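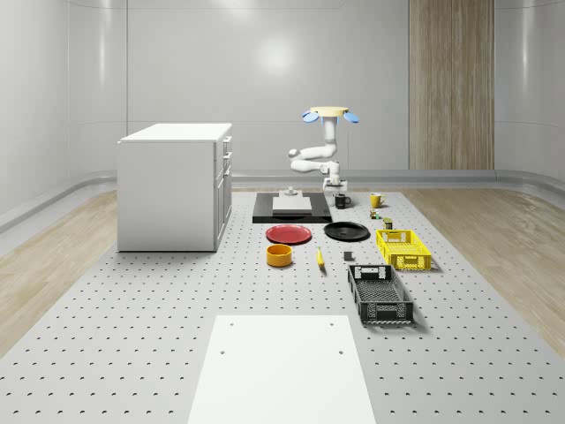 Stondard today released the results of its household and shop-floor chore review, and the finding will disappoint anyone hoping to hand over the washing up by December. Across 2978 attempts at ordinary tidying and sorting jobs, most of them run in simulation, no system the company looked at was judged ready to work in a home or a small shop without a person standing by. The jobs are modest ones. A simulated bench carries two mugs, a red plate, a black plate, a bowl, a banana and a pair of plastic crates, with a white arm hanging over the lot and a cabinet of drawers off to one side, and the arm is asked to do what any twelve-year-old is asked to do after tea: put the things where they go.

"We wanted to find something to be excited about," said Shona Baxter, who led the review for Stondard. "What we found is that a machine can pick up a mug. We knew that. Picking up a mug is a very small part of clearing a table."

Stondard advises retailers, aged care operators and body corporates on equipment purchases. It sells no robots and takes no commission from anyone who does. The review was started after several clients reported sales visits in which they were shown a polished demonstration video and asked to sign a letter of intent the same afternoon.

How the jobs were marked

Each attempt was scored on whether the whole chore was finished, with everything in its proper place and nothing dropped, tipped or left behind. Part marks were recorded but kept out of the headline result. Baxter said this was the point on which vendors argued hardest.

On single pick-and-place moves, where one named object had to go to one named spot, the best system finished 82 per cent of its attempts in simulation. When the same system was given a complete clear-up, with several objects to be moved and a drawer to be opened and closed again, it finished 40 per cent. On the real bench at the Panwood test room, with the same list of jobs, it finished 5 per cent.

"I'd ask people to read those three figures in order and then go back and watch the video they were sent," said Zdzisław Kołodziej, who ran the bench work at Panwood. "A rendered mug has the weight you tell it to have. The handle is where the file says it is. Somebody's actual mug has a teaspoon in it."

Plates caused the most trouble at Panwood. Lying flat, they offer a gripper very little to hold, and a common result was a plate pushed steadily across the bench until the attempt timed out. Bananas bruised. Drawers were opened more reliably than they were closed. Crates were the strongest category, and Kołodziej said a shop that does nothing all day but move identical items from one crate to another might reasonably keep an eye on the field.

What simulation is good for

The review does not recommend that anyone stop using simulated work. It is cheap, it can be run overnight, and a dropped bowl costs nothing. Kazimiera Szczepańska, who built the scoring software under contract from Cieślak, said her objection was to the way simulated results travel.

"A researcher writes down that it was a simulation," Szczepańska said. "By the time the number reaches a brochure, that line has gone. I had one brochure on my desk where the only clue was that the floor was too clean."

She added that several of the development teams were frank about their limits when spoken to directly, and that the overstatement tended to creep in further along, with resellers.

Shop-floor work

Preretti, a homewares chain that took part in the review, offered its stockroom as a reference for the shop-floor jobs. Its operations manager, Anastasia Zervas, said the company had been hoping to automate the return of stray items to shelves at the end of trading.

"Our evening staff do it while talking about something else," Zervas said. "They know a bowl on the wrong shelf is wrong without being told. I was quoted a price for a machine that would need every item introduced to it first, and a person beside it in case it got stuck. I already have the person."

Preretti has deferred its purchase and has no plans to reduce evening hours.

Advice to buyers

Stondard is recommending that clients considering a chore robot ask for unedited footage of complete jobs on real furniture, including the failures, and ask in writing whether any quoted success rate came from simulation. Buyers should bring their own crockery to a demonstration. They should also find out who resets the bench between attempts, how long that takes, and whether that labour has been counted in the running cost.

Ga-eun Moon, who reviewed the contracts offered to clients, said two of them defined a completed task as one in which the arm had returned to its starting position. "That is a definition under which I have cleaned my kitchen many times," she said.

Stondard will repeat the Panwood bench work with the same objects and the same marking rules, and has invited vendors to send whatever version they consider their best. Baxter said she would be glad to publish a higher figure. Entries close in December.

The full results, including the part marks and the list of jobs, are available to clients and media on request from the Stondard office.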